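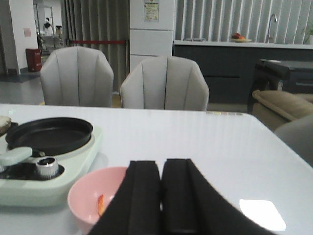
View from the wrist camera: padded fingers, pan on the stove, pink bowl in front.

Padded fingers or bare ones for kitchen work, and is a wrist camera enough by itself?

Posted by Atieno Magesa, 2025-01-14
Tarkport Community Help > Arms and grippers > Choosing parts

Hello all, and sorry in advance for the length, I never did learn to write a short post!

I'm trying to settle on a gripper for a small tabletop cooking setup and I've got myself into a proper muddle. The table is white and very glossy, there's a portable stove with a frying pan on the left, and a pink bowl stands in front of it. The jobs I have in mind are modest ones: get hold of the bowl by its rim, take the pan by its handle and shift it along a bit, and pick a small bit of food out of the bowl and put it in the pan. No knives, no pouring, nothing brave.

At the moment I have the Guillot two-finger gripper with the thick black padded fingers on it. I also have the Brener on loan until the end of the month, with its plain hard fingertips, which are a good deal slimmer. The Guillot is lovely with the bowl. I can be quite careless about where I close on the rim and it forgives me. The pan handle is fine too, provided I come at it square. Where it falls down is the small food. With the pads that thick I can't get them both inside the bowl and still have room to close on anything, so I end up chasing a little curl of something orange along the bottom of the bowl until I lose patience and use my own fingers.

The Brener picks up the small pieces well enough but I don't trust it with the bowl at all. It slipped twice on the first afternoon, and the second time I only just caught it.

Then there's the camera. I have one small camera up at the wrist and nothing else, and when the gripper comes in towards the bowl, the left finger covers part of it. On top of that the ceiling light makes a big white patch on the right of the table, and anything I set down near there seems to vanish as far as my detection is concerned.

So what I'd love to know is whether people swap fingers between jobs, or pick one set and put up with it, and whether I should be buying a second camera before I spend any more on grippers. Budget is tight but it does exist. Thank you for reading this far!

Thibault Maillard
(marked as helpful by the poster)

Hello Atieno, and welcome. I went through very nearly the same thing in August, so I have a lot of sympathy, and probably too much to say.

Keep the padded fingers for now. I know that sounds the wrong way round when the food is the bit that's failing, but a dropped bowl costs you far more of an afternoon than a missed scrap does. I ran the Guillot on a bowl rim and a pan handle for 2,000 closes while I was making up my mind, and the covering held up better than I'd expected, with a bit of wear at the tips and nothing much elsewhere. The slim hard fingers I had on before that went back in their box and I can't say I've missed them.

For the small pieces, try changing how you go in before you change what you go in with. I turn the wrist so that the fingers open along the bowl's long view of the camera (I'm explaining this badly, I mean so that one finger isn't always between the lens and the food), start nearly closed, and come down near the wall of the bowl. A curled piece will often ride up the side and give you something to pinch. A wider, flatter bowl helps enormously as well, if you aren't wedded to the pink one.

My own view with the padded pair looks so like yours that I've put one in:
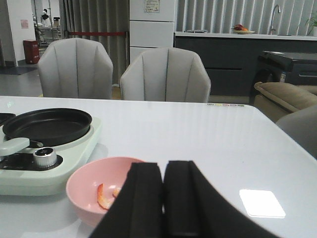 Fingers nearly closed above the table, with a small orange-red scrap in the bowl.

You'll notice how much of the bowl the left finger takes up, and the glare on the right. What fixed it for me was a second camera on a stand at the far side of the table, looking back towards the stove. I use the wrist one for the last stretch and the fixed one for everything before that. It needn't be a fancy camera. For the glare, lock the exposure first, and if that doesn't do it put a matt cloth or a sheet of plain paper over the bright area. I resisted the paper for weeks out of vanity and I was silly to.

If you do want to swap fingers, Tranura make a quick-change plate that fits the Guillot. I paid 58 for mine, second-hand. Do redo your finger offset every time you swap, even if it all looks the same, and do it with the pan off the stove so there's nothing to bump into. Let us know how you get on!

gripfan_north

brener is better. just squeeze harder

robin_at_the_bench

I wouldn't squeeze harder on a bowl, please don't do that. The Brener is a good gripper but its default force is already on the high side, and on a curved rim more force can just shoot the thing out sideways. If you've still got it on loan, have a go with a bit of thin rubber sleeve over each tip. It adds next to no thickness and you may find it holds the rim nicely and still gets into the bowl.

I agree with Thibault about the second camera, and I'd buy that first. The big Tranura kit with both cameras and a stand was 2,490 when I last looked, and I really don't think you need it for a stove and a bowl. Any decent webcam you can fix firmly will do to begin with.

Comment from Atieno Magesa

Thank you both so much, this is more help than I'd hoped for. I tried starting nearly closed this evening and got the food out 2 times before supper, which is 2 more than yesterday. Webcam ordered, paper down on the shiny part, and I'll try the rubber sleeves before the Brener has to go back. Thibault, which way round does the Tranura plate go on? Mine would have the cable coming out towards the pan and I'm not keen on that.

Comment from Thibault Maillard

Cable away from the pan, always. There are two sets of holes, so undo it, give it a half turn and use the other set. You'll need to change the wrist angle in your settings to match, and go slowly on the first move afterwards.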